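회사 소개

게르코나흐(Gerkonach)는 업무용 건물의 실내 공기질 측정과 환기 설비 진단을 수행하는 엔지니어링 회사입니다. 사무실, 교육 시설, 연구동, 소규모 공유 주방의 급배기 풍량을 측정하고, 설계 도서와 실제 운전 상태의 차이를 보고서로 제출합니다. 설비의 판매와 시공은 하지 않습니다. 진단 결과에 따라 교체가 필요한 경우 발주처가 시공사를 별도로 선정하며, 당사는 요청 시 준공 후 재측정만 담당합니다.

설립 경위

창업자 레오폴트 헤멀리(Leopold Hämmerli)는 덕트 설계 사무소에서 풍량 조정(TAB) 업무를 담당하다가 측정 부문을 분리하여 현재의 법인을 세웠습니다. 초기에는 외주 측정만 수주하였고, 이후 자체 보고서 양식과 교정 절차를 갖추면서 진단 업무 전체로 범위를 넓혔습니다. 현재 재직 인원은 14명이며 현장 측정, 데이터 분석, 교정 관리의 세 개 부서로 구성되어 있습니다.

업무 범위

풍량 측정: 급기구와 배기구별로 후드형 풍량계를 사용합니다. 후드를 밀착할 수 없는 형상의 디퓨저는 덕트 내 피토관 횡단 측정으로 대체하고, 보고서에 측정 방법을 구분하여 표기합니다.

이산화탄소 및 입자 농도 측정: 재실 상태와 비재실 상태를 나누어 연속 기록합니다. 기록 간격은 기본 1분이며 발주처와 협의하여 변경할 수 있습니다. 센서는 거주역 높이에 설치하고 급기구 직하부와 창가는 피합니다.

차압 측정: 실간 차압이 관리 대상인 공간에 한하여 수행합니다. 출입문 개방 중의 값은 별도 항목으로 기재하며 평균값 산출에는 포함하지 않습니다.

필터 점검: 필터 전후단 차압, 설치 틈새, 프레임 변형을 확인합니다. 필터 등급의 적정성은 설계 도서를 받은 경우에만 판단합니다. 도서가 없는 건물은 현 상태의 기록까지만 제공합니다.

진행 절차

의뢰가 접수되면 도면과 장비 목록을 먼저 검토합니다. 도면이 현장과 일치하지 않는 경우가 많으므로 사전 답사를 1회 실시하고, 답사 후 측정 지점표를 확정합니다. 지점표에 없는 위치는 당일 추가 요청이 있어도 본 측정과 구분하여 부록에 싣습니다. 측정 중에는 공조기의 운전 모드를 변경하지 않아야 하며, 자동 제어가 적용된 건물은 제어 이력을 함께 제출받습니다.

보고서는 초안과 최종본의 2단계로 발행합니다. 초안에 대한 의견은 서면으로 받습니다. 측정값 자체는 의견에 따라 수정하지 않고, 해석과 권고 항목만 재검토 대상으로 합니다. 원시 데이터는 CSV 형식으로 첨부합니다.

실적

현재까지 진단을 완료한 건물은 185개 동, 발행한 보고서는 218건입니다. 동일 건물의 재측정은 별도 보고서로 집계합니다. 대표 과업으로는 제스트소프(Jestthorpe) 연구단지의 실험동 환기 진단과 트레바스키스(Trevaskis) 교육관의 교실별 풍량 조사가 있습니다. 제스트소프 과업에서는 배기 계통의 역풍 방지 댐퍼 고착이 확인되어, 댐퍼 정비 이후 동일 지점에서 재측정을 실시하였습니다.

기록 관리

측정 데이터는 사내 관리 시스템인 기두스(Gidus)에 저장됩니다. 지점 번호, 장비 일련번호, 교정 이력이 하나의 레코드로 연결되며, 입력 후의 수정은 변경 사유와 함께 이력에 남습니다. 교정 유효 기간이 지난 장비의 번호는 입력 단계에서 거부됩니다. 발주처는 보고서 발행 후 열람 권한을 신청할 수 있습니다.
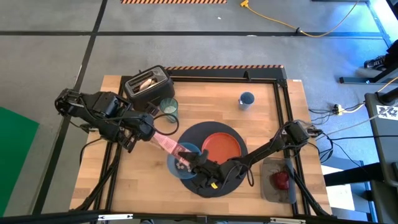 현장측정부

현장측정부는 측정 지점표 작성, 장비 설치, 현장 기록을 담당합니다. 작업은 2인 1조를 원칙으로 하며 한 명이 계측기를 조작하고 다른 한 명이 값을 기록합니다. 조리나 가열이 이루어지는 실에서는 토스터와 같은 소형 가열 기기도 발생원 목록에 올리고, 위치와 정격 소비전력, 사용 시간대를 기재합니다. 국소 배기 장치가 없는 실은 가열 기기와 가장 가까운 배기구 사이의 수평 거리를 추가로 측정합니다.

바닥 마감재의 종류, 창호의 개폐 가능 여부, 가구 배치에 따른 기류 장애도 같은 양식에 기록합니다. 가구 배치가 측정 전후로 바뀐 실은 재측정 대상으로 분류합니다. 신규 입사자는 교정관리부에서 장비 취급 교육을 마친 후 현장에 배치되며, 첫 과업에서는 기록 업무만 맡습니다.

교정관리부

풍량계, 차압계, 입자 계수기의 교정 일정을 관리하고 반출과 반입 시 영점을 확인합니다. 연간 정기 교정은 7월에 실시합니다. 이 기간에는 현장 투입 가능한 장비 수가 줄어드므로 다수 지점의 동시 측정이 필요한 과업은 일정 협의가 필요합니다.

의뢰 안내

견적 요청 시 건물 용도, 연면적, 층수, 공조 방식, 최근 필터 교체 시기를 기재해 주십시오. 도면은 PDF 또는 DWG 형식으로 접수합니다. 야간 측정은 오후 10시 이전에 출입 절차를 완료할 수 있는 건물에 한하여 가능합니다.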